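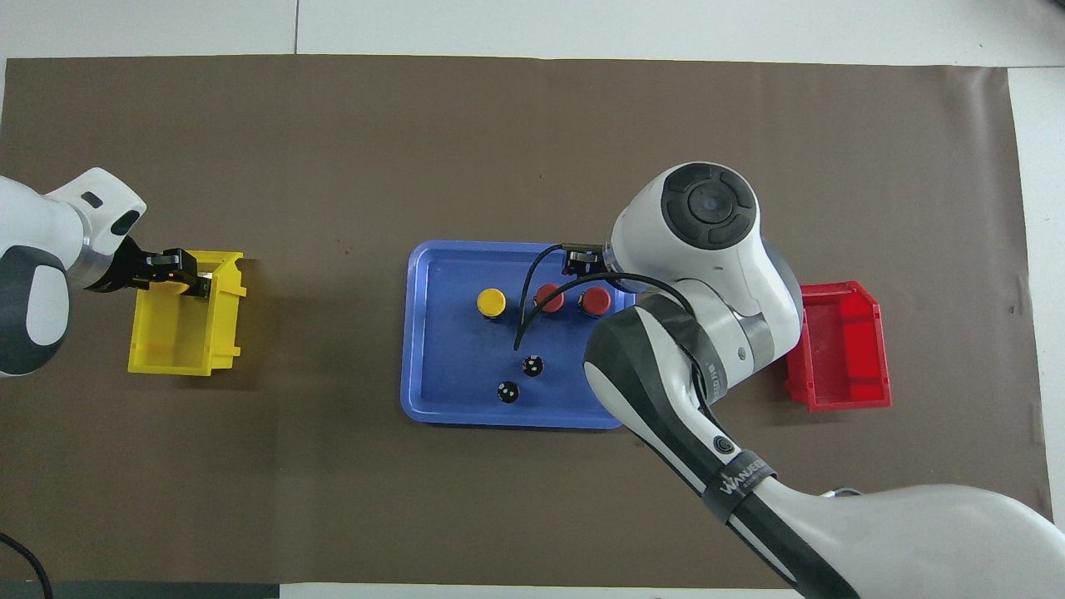
Opérateur ou opératrice de tri et de préparation de composants (H/F)

Réf. 57-TR
Lieu : Tremport, bâtiment Çınar, niveau 1
Contrat : CDD de 7 mois, temps plein
Prise de poste : août
Publié le 21 mars 2019

L'entreprise

Flinetlow remet en état des pupitres de commande et des boîtiers de signalisation pour des exploitants industriels. L'atelier de Tremport reçoit le matériel déposé, le démonte, trie les pièces et reconstitue des lots destinés au remontage. Les lots conformes partent vers le site de Pliltwood. L'effectif du site est de 51 personnes.

Le poste

Rattaché(e) à Aslı Uçar, responsable de l'atelier de tri, vous traitez les petits composants de façade : boutons-poussoirs, voyants, capuchons, embases, petites pièces rondes de fixation ou de réglage. Le volume traité est de plus de 600 pièces par poste de travail et par journée.

Le tri s'effectue sur table, sur tapis de protection. Les pièces à contrôler sont présentées dans un plateau à rebord, les bacs de destination sont placés de part et d'autre. Un plateau ne contient qu'une seule référence de lot. Le plateau suivant n'est ouvert qu'une fois le précédent vidé et la fiche signée.

Missions

- Réceptionner les caisses et rapprocher leur contenu du bordereau.
- Disposer les pièces dans le plateau, face supérieure visible.
- Contrôler l'état du capuchon, de l'embase et du marquage.
- Séparer les composants par couleur de capuchon, puis par type d'embase.
- Orienter chaque pièce vers le bac prévu par la fiche de lot.
- Isoler les pièces munies d'un câble et les transmettre à l'atelier de câblage sans les sectionner.
- Renseigner la fiche de lot : référence, quantité, rebuts, observations.
- Remettre le poste en ordre en fin de lot : tapis dégagé, bacs vidés et replacés, plateau essuyé.

La couleur d'un bac n'a pas de signification permanente. L'affectation est indiquée sur la fiche et peut changer d'un lot à l'autre. Les candidats ayant travaillé dans des ateliers à code couleur fixe doivent en tenir compte.

Profil recherché

Aucun diplôme exigé. Une première expérience en tri, en conditionnement, en contrôle visuel ou en montage de petites pièces est appréciée. La lecture d'une fiche de lot en français est indispensable. Le poste demande une bonne distinction des couleurs, en particulier du rouge et du jaune ; un test est réalisé lors de la visite d'embauche. La connaissance des familles de boutons et de voyants industriels constitue un plus et peut être acquise pendant la formation interne.

Conditions de travail

Horaires de journée, 35 heures hebdomadaires. Travail assis ou debout, table réglable en hauteur. Port de charges limité aux caisses de réception, avec chariot à disposition. Gants fins fournis. Rémunération selon la grille interne, niveau 2, complétée par une prime d'équipe et des titres-restaurant. Les frais de transport en commun sont remboursés à hauteur de la moitié de l'abonnement.

Déroulement du recrutement

1. Étude du dossier.
2. Entretien téléphonique avec le service du personnel.
3. Essai pratique à l'atelier : tri d'un lot mixte et rédaction de la fiche correspondante. L'essai porte sur l'exactitude du tri, la vitesse n'est pas notée.
4. Réponse écrite, y compris en cas de refus.

Candidature

Le dossier comprend un CV et les dates de disponibilité. La lettre de motivation est facultative. Il est à adresser à Hülya Baysal, service du personnel, Flinetlow, bâtiment Çınar, Tremport, ou à déposer à l'accueil du site. Rappeler la référence 57-TR sur l'enveloppe. Les dossiers sans référence sont traités avec les candidatures spontanées.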